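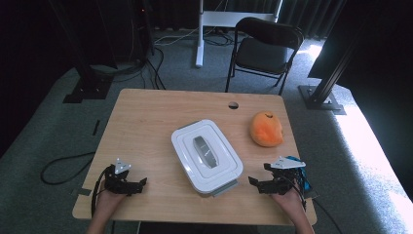
Deposit Return as a Social Business Model: The Case of Flomomura

Project report, Business and Society module

Search this site Enter keywords Go

1. Purpose of the report

This report looks at Flomomura, a small company in Hamport that lends reusable lunch containers to cafes and funds free school meals from part of its income. The question is whether the giving side of the business depends on the selling side in a way that can last. A second question is whether the model could be moved to Skalthorpe, a smaller town on the same bus line with fewer cafes and no shared dishwashing site.

2. Background

Most companies of this type use a matched gift. A customer buys one item and a second item goes to a person in need. The cost of the gift is then tied to each sale, and it rises and falls with volume. Flomomura does it differently. It charges cafes a monthly fee, takes a deposit from the customer, and places a fixed share of the fee into a meal fund. The deposit itself is never counted as income. It is held in a separate account until the container comes back.

The meal fund is paid to Bensaid, a nonprofit kitchen that cooks for after-school programs. Bensaid does not use the containers. We first assumed that it did, and our early cost model had to be redone when we learned that the two operations share only a loading dock.

3. Method

We worked from three sources: the company's price sheet, a log of container returns kept by the cafes, and a short survey of customers. The log covers 30 days in May. It lists 978 loans. Each line gives the cafe, the time of the loan, and the time of the return if there was one. Lines without a return time were treated as open and were left out of the average loan length.

The survey was handed out at the counter and had 40 responses. It asked why the customer chose a reusable container, whether the customer knew about the meal fund, and what deposit would feel too high. The sample is small and was taken at lunch only, so it says little about evening customers.

The price sheet gave three fee levels, based on the number of containers a cafe keeps on the shelf. No cafe in the log was on the highest level.

4. Findings

4.1 Awareness

Few customers in the survey knew about the meal fund before reading the question. The reasons they gave for using the service were mostly practical — less leaking, a lid that stays on, no trash at the desk. This matters for the model. If buyers do not know about the gift, it can't be what draws them in, and the company should not expect higher sales from giving more.

4.2 Returns

Loans made early in the week came back faster than loans made on Friday. Cafes near the train station had more open lines than the others, probably because travelers pass through once. A higher deposit at those cafes would cover the replacement cost, but the survey answers suggest it would also push some customers back to paper boxes.

4.3 Stability of the fund

The fund is tied to cafe fees and so does not move with daily sales. Bensaid can plan its menu a month ahead. The weak point is the number of cafes. If one leaves, the fund loses that share at once, and there is no reserve.

5. Moving the model to Skalthorpe

Washing is the main barrier. In Hamport the containers are washed at one site and driven back in the morning. Skalthorpe would need either its own washer or a daily truck. We priced both. The truck is cheaper in the first year and more expensive after that, assuming fuel and wages stay flat. Neither option leaves money for a meal fund until more cafes join than the town now has.

A shared setup with the school cafeteria was also considered. The cafeteria has a washer that sits idle after 3 p.m. — the hour when cafe containers start to come back. We did not get a reply on the cost of staff time, so this option is not in the tables.

6. Limits

The log was kept by hand, and one cafe wrote return times only at closing. Its loans look longer than they were. We kept them in the count of loans and removed them from the loan length figures. Data from a winter month would be needed before the return pattern is used for planning.

7. Recommendations

Flomomura should set aside part of each fee as a reserve equal to one cafe's yearly share. Deposits should stay the same at all cafes until the station problem has been tested at a single counter. A Skalthorpe launch should wait for a written price from the school cafeteria.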